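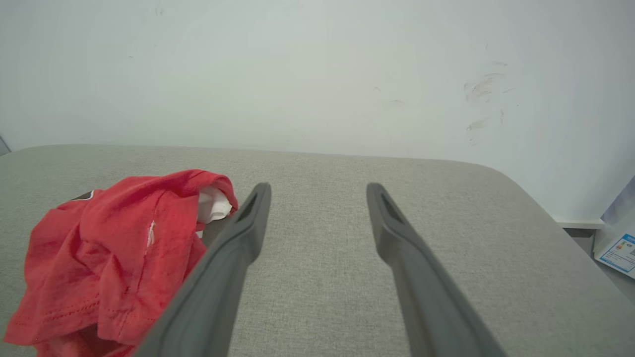 How a Robot Picks Up a Shirt

A brick is an easy thing for a robot to pick up. It has the same shape every time. Cloth is harder. Drop a red shirt twice and you get two different heaps, with folds in new places.

At the shared workshop in Pellanham, Yabsira Tilahun and Lok-yiu Huang are building a robot arm that will tidy clothes. They call it Rarkix. The work takes place in the evenings and began in June.

The hand

A robot's hand is called a gripper. Rarkix has a gripper with two fingers. A motor moves them apart or together. The fingers have no skin and cannot feel cloth the way yours can. The motor reports how hard it is pushing, and the computer uses that number to guess whether something is between the tips.

The eye

A small camera sits at the wrist, so it travels with the hand. When the fingers are open, it can look at the cloth past both tips. A picture from a camera is a grid of tiny colored squares called pixels. The computer has to decide which pixels are cloth to pick up and which are the surface underneath. Red on gray is a good place to start. Gray on gray comes later.

Finding a place to pinch

The fingers need something to close on. A flat piece of cloth gives them very little. A raised fold is better, and folds have clues: the top of a fold is often brighter, and the hollow beside it is darker. The program looks for a bright strip next to a dark one, then works out where the hand should go.

The steps are:
1. Open the fingers.
2. Move above the fold.
3. Lower the hand, one finger on each side of the fold.
4. Close.
5. Lift and check the motor number.

If the number is too low, the hand opens and the program starts again at step 1.

Practice

The program learns from tries. The first set had 400 tries, and Rarkix lifted the cloth in 89 of them. The set now holds 2310. Each try is saved with its pictures and its result, including the misses.

Try it yourself

Drop a T-shirt on a bed. Close one eye. Using only your thumb and one finger, pick it up by a single fold. Do this 3 times and look at where you pinched.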